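How to Sprout Lentils on Your Kitchen Counter

I have been sprouting lentils since my first winter in Namon, and I still get a kick out of it every single time! You rinse some dry seeds, you wait, and a few days later you have something crunchy and sweet to pile on a sandwich.

Start with 200 grams of whole lentils. Split ones won't grow, so check the bag before you pay (I get mine from the bulk bins at Treloar, which sell whole green and brown). Pick out any stones, rinse until the water runs clear, then cover with plenty of cool water and soak for 11 hours. I do this right after supper and drain them at breakfast.

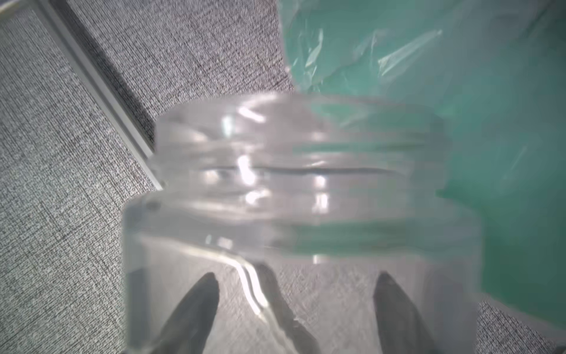
Lentils swell a lot more than you expect, so go bigger on the container than looks sensible. My first batch climbed right up to the lid and went sour in the middle. Clear plastic with a wide threaded neck is my favorite, and the raised threads are great for keeping a rubber band from sliding off when you stretch cheesecloth over the top. Drain well, then lean the whole thing upside down in a bowl so extra water can drip out.

Rinse and drain twice a day, three times if your kitchen is warm. Keep it out of direct sun - a shady corner of the counter is fine. By the second day you should see little white tails, and by the third they're long enough to eat.

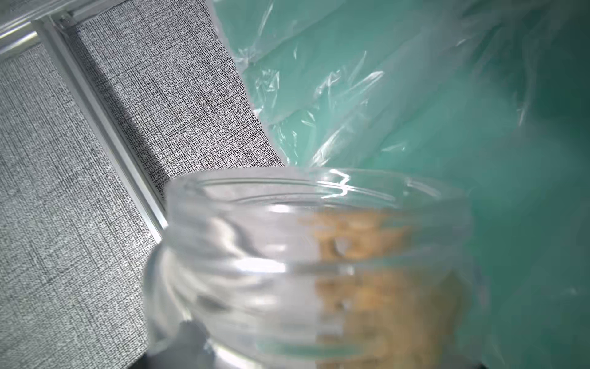
One reader wrote in to say that mung beans do even better with this method, as long as you soak them a bit longer and keep them in the dark, and that a sour smell means toss the batch and start over. I agree on both counts, and I've been growing mung beans in the cupboard ever since!

When the tails are as long as the lentil itself, give everything one last rinse and let it drain really well before it goes in the fridge. Wet sprouts get slimy fast.

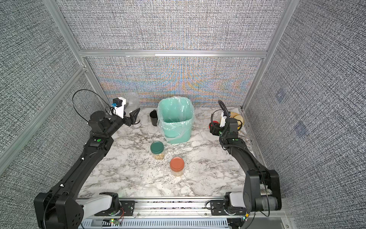 I spread mine on a clean dish towel for an hour, pat them, and then pack them with a folded paper towel at the bottom. They keep for four or five days that way. Steam them or toss them in a hot pan for a few minutes before eating, especially if you're feeding kids or anyone who gets sick easily. Then try them with lemon, salt and a lot of black pepper - so good!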